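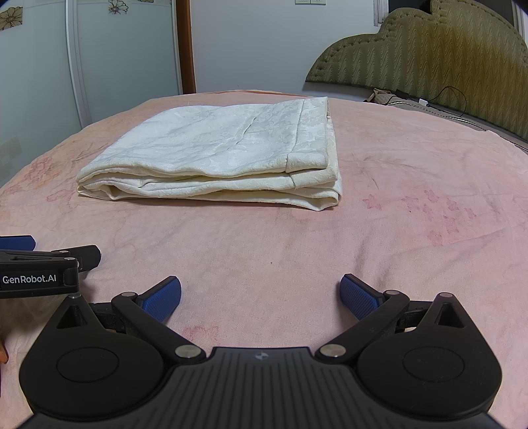

Why do people fold a clean sheet before they put it away?
A folded sheet takes up far less space than a spread-out one, and it gets fewer creases than a sheet pushed into a cupboard in a ball.

What folding does
Folding does not change the amount of cloth. It changes the shape. Each time you fold a sheet in half, the area it covers is halved and the number of layers is doubled. One fold makes two layers. Two folds make four layers. Three folds make eight.
The stack also gets thicker with each fold. Cloth has to bend around itself at every fold, so the edges come out rounded. You can see layers along one side of a stack like the white one on the pink blanket. Paper makes a sharper edge because it is stiffer than most bed cloth.

What is a damask pattern?
Some white bedding has flowers in it that are also white. This can be done by weaving. The threads cross in one way inside the flower and in another way outside it. Light bounces off the two areas differently, so the flower shows up without any colored thread. A pattern of this kind is called damask. A printed pattern is made with color put onto the cloth.

Words to know
Hem: an edge that has been turned over and sewn so that it does not fray.
Seam: a line where two pieces of cloth are sewn together.
Crease: a line left in cloth by folding or pressing.
Duvet cover: a large cloth bag that goes around a duvet. It has two layers before you fold it at all.

Try it
You need a flat sheet, a bed and one other person.
Each person holds two corners. Step back until the sheet is straight.
Bring the long edges together. Shake the sheet once and pull it straight again.
Fold it the same way a second time. It is now a long strip.
Walk toward each other and match the short ends.
Lay the cloth on the bed and smooth it from the middle outward - air trapped between the layers makes bumps.
Fold in half again until the stack fits your shelf. A shelf 35 centimeters deep needs a stack a little shorter than that.

Count your folds and work out the layers. Then measure the height of the stack with a ruler, press down on it with your hand, and measure again.

Text: Karlijn Verbruggen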